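Ticket 3668
Subject: Demo cell for open day – arm stops before pick, wrong block chosen two times
Opened by: Vojtěch Skála
Assigned to: Dalia Raudsepp
Site: Tronitz, ground floor hall
Priority: High (visitors come tomorrow)
Status: Resolved, one item moved to a new ticket

Entry 1 – Vojtěch Skála, 09:20

Good morning. We have the open day tomorrow and the block demo does not run from beginning to end. The visitor says a color and a shape, the operator types it in the request window, and the arm should push this block to the near side of the board. In the rehearsal yesterday evening it did this well for the first requests. After that two different things happened, and I am not sure if they belong together.

First thing: the arm goes to the start position at the side of the board and stays there. The request window shows "planning" and the time counter continues. No error message. I waited until the counter said 160 seconds and then I cancelled.

Second thing: I asked for the red star and the arm pushed the red cylinder. I repeated the request with the same words and it pushed the red cylinder again.

Software is Undari, the version which was installed in December. I did not change any settings. The log is attached to the ticket. The code which repeats in it is 1209.

Entry 2 – Dalia Raudsepp, 09:55

Thank you for the log, it is complete and I can read it. I think these are two separate problems, so please let us keep them apart.

Code 1209 means that the planner did not get a new picture from the overhead camera after the last move. It waits for the picture and it has no time limit for this. This is why you see "planning" and no error. Please check these points in this order and write me the result for each one:

1. Is the small light on the overhead camera green or orange when the arm is waiting?
2. Does the cable of the camera go through the cable chain, or is it free on the floor?
3. Is anybody else connected to the same switch?
4. When it stops, does "Refresh view" in the request window help, or is a restart needed?

For the red star, please send me what the detection list says before the request. You find it under View, Detected objects. I need the text of the list, a screenshot is not necessary.

Entry 3 – Vojtěch Skála, 10:40

Results:

1. Orange when it waits. Green in all other cases.
2. On the floor, under the rubber mat.
3. Yes. The display for the visitors is connected there, the one which shows the slides from Sproģis.
4. "Refresh view" helped one time and did not help one time. The restart helped always.

Detection list before the request, copied as it is:

heart, yellow
cylinder, green
star, green
cube, blue
hexagon, yellow
triangle, blue
cylinder, red

There is no red star in the list. On the board there is one, I can see it with my own eyes.

Entry 4 – Dalia Raudsepp, 11:05

This list explains the second problem. The detection makes one object from the two red ones and calls it a cylinder. Then the request for a red star finds only one red thing, and the matching takes it. I would prefer that it says "not found", but in this version it takes the nearest answer by color.

Please tell me if the two red blocks are close together. The distance between them should be at least the width of one finger.

For the first problem, please take the visitor display off this switch and connect it to the wall socket. The slides load a video at the start of each round, and I suspect that this takes the line exactly when the camera wants to send. Orange light is "connected at low speed", so please change the cable also. Griet has spare ones in the gray cabinet.

Entry 5 – Griet De Bruijn, 11:30

New cable is in, and I put it through the chain together with the others. The old one had a bend close to the plug, maybe from the mat. I threw it away so that it does not come back to the cabinet.

Display is now on the wall socket. The video starts a little slower but it plays.

Question from my side: the group from Zusico wants to choose the position of the blocks by themselves, this was promised to them in the invitation. Can we allow this if blocks are not permitted to touch?

Entry 6 – Dalia Raudsepp, 11:50

Yes, you can allow it, but somebody should look at the board before the first request. If two blocks with the same color stand together, please separate them. Blocks with different colors can be closer, this is less critical. I would still leave some space, the arm tip needs a place to come down.

Vojtěch, I need also one look at how the board was arranged when the star was missing. If you did not move anything after the list was made, please attach the operator view.

Entry 7 – Vojtěch Skála, 12:15

I did not move anything. The arm is in its waiting place and the operator view is attached here.
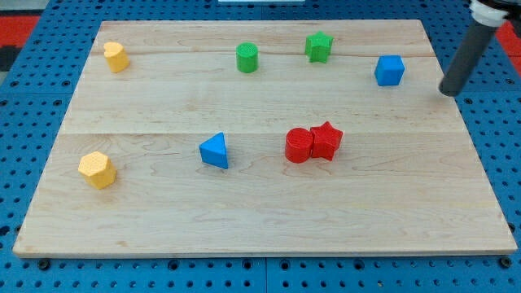
I ran it again after the new cable, without touching the blocks, to be sure that the cable did not repair both problems. The list is the same as in my entry 3, the red star is still missing. So the second problem stays and has nothing to do with the network.

Then I moved the red star toward the near side by hand, refreshed the view, and the list had eight entries. I asked for the red star and the arm pushed the red star.

Entry 8 – Dalia Raudsepp, 12:40

Very good, this is what I expected. The two red ones are touching, and from the overhead camera they have one common outline. There is a setting for it, "Split by top face", which is off by default. You find it under Detection, Advanced. Please switch it on, put the red blocks together again as they were, and repeat the request 10 times. Before each request put everything back to the same place, otherwise the result does not tell us much.

Entry 9 – Vojtěch Skála, 14:20

Done. With the setting on, the red star was in the list every time. The correct block was pushed in all repetitions except one. In this one the arm touched both red blocks and they moved together. For visitors I think this is not a problem, but I write it down.

Code 1209 did not come again since the cable was changed. The light is green the whole time, also when the video starts.

One more observation. If the visitor says "the yellow one", there are two yellow blocks and the arm takes the heart without asking. Is this correct?

Entry 10 – Dalia Raudsepp, 14:35

It is as designed in this version, it takes the first one in the list. The guide should ask the visitor for color and shape. I will open a separate ticket for it, and also for the missing time limit in the planner, because a waiting arm without any message is confusing for everybody.

Entry 11 – Austra Hunt, 15:10

I am the guide for the second group, so I read all of this with interest. I changed my text for the visitors as follows, please correct me if something is wrong:

"Please choose one block and tell us its color and its shape. The operator will type your words. Please stay behind the yellow line until the arm is back at the side of the board."

May children from the school group type the request by themselves? Jericho Navarro asked me this for his class.

Entry 12 – Vojtěch Skála, 15:25

The text is good. Children can type, but the operator presses "Send". The stop button remains with the operator at all times – please do not hand it over, also not for a photo.

Entry 13 – Griet De Bruijn, 17:45

Full rehearsal finished with Austra as guide and me as operator. No stop, no wrong block. One request was typed as "bleu cube" and it was understood anyway.

I left "Split by top face" on and saved the profile with the name openday. Please load this profile in the morning, the default one has the setting off.

Entry 14 – Dalia Raudsepp, 18:00

Thank you all. I set this ticket to resolved. The time limit in the planner goes to a new ticket together with the question about the two yellow blocks. If code 1209 appears during the visit, press "Refresh view" one time, and if the light is orange, call me directly and do not wait for the counter.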